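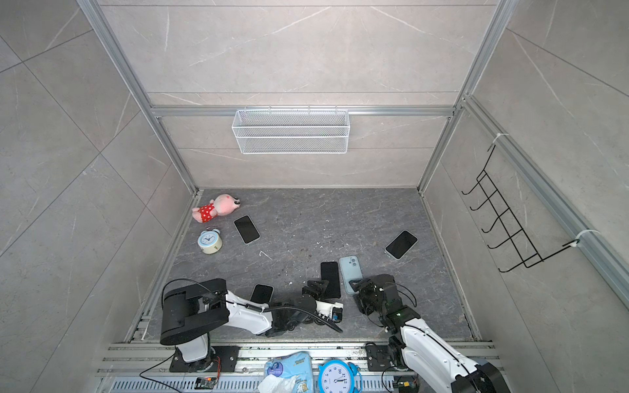

About us

Lokham is a small team in Midinville, and we teach robots by showing them how it's done! Our operators guide pairs of arms through everyday tidying jobs - phones, clocks, soft toys, whatever ends up on the mat - and every go is saved as an example for a learning system.

Usman Rind started us off in one booth on Fanwood. We're now 11 people and we love a fiddly object. Fancy a visit? Our next open afternoon is in September, so do come and have a go.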